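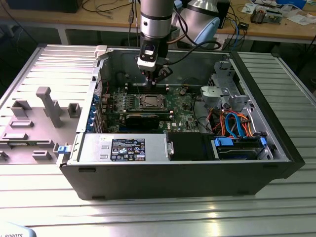 Reseat the memory before you buy anything, was the advice a reader going by Tuvgate left under my last post, and the rest of that comment argued that most office towers of this age are scrapped over a bad contact. I agree with the first half. I have no data on the second, so these notes cover only what I did with the Dell tower and in which order.

Starting condition: the machine came out of the Andthorpe office with an intermittent fault. It would power on, run the fans at full speed and stop before the display came up. Perhaps one start in four completed normally. The label on the lid of my notebook says "Briltwood 3", after the street the office used to be on and the desk number, and I will keep calling it that.

The case goes on its side with the panel off. I work this way for anything involving the socket, the board being horizontal and dropped screws staying where they land. Unplug the power cord first, then hold the power button for a few seconds to drain what is left in the supply. Touch bare chassis metal before touching the board.

Expansion card. It sits across the board below the socket and has to come out if you want room for your fingers. The blue clips along the rear wall hold the slot covers and the card bracket. They release by hand, but the plastic on a machine this old is less flexible than it was, and I broke one on an earlier tower by pulling it at an angle. Press first, then swing.

Memory. Remove the modules, wipe the contacts with isopropyl alcohol on a lint-free cloth, let them dry, and refit one module only. I then did eleven cold starts with that module in the first slot, and the same again in the second. The first slot failed 3 of the 11. The second failed 2. A bad slot or a bad module should give a more lopsided result than this, so I moved on.

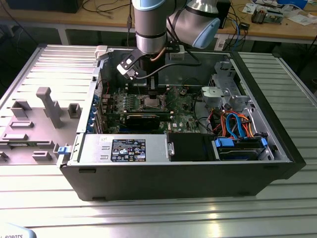

The socket was the next candidate. Lift the lever, open the retention frame, and take the processor straight up by its edges. Put it somewhere it cannot slide. I use the lid of an antistatic box. Old thermal paste had spread past the edge of the heat spreader on one side, so the whole thing was cleaned before it went back. Check the socket under a strong light from two directions. A bent contact shows as a break in the pattern of reflections, and it is easy to miss if the light comes from directly overhead. I found none.

Power supply last. I should have begun with it, as a known good unit takes ten minutes to borrow and connect. With the spare supply on the bench and only the board connectors attached, Briltwood 3 started every time. I let it run a memory test for almost 600 minutes with no errors logged.

Two notes on the cabling. The drive cables share a narrow space with the power leads on the drive side, and it is worth marking which data cable goes to which port before disconnecting anything. I use a paint pen, one dot or two. Also, the drive carrier will go back in with a power lead trapped under it, and you will not feel much resistance. Look before you push.

A replacement supply is on order from Jitaru, same connector layout, slightly higher rating. Until it arrives the case stays open and the old unit stays in a box marked FAULTY, in capitals, on both ends.

Filed under: desktops, power, December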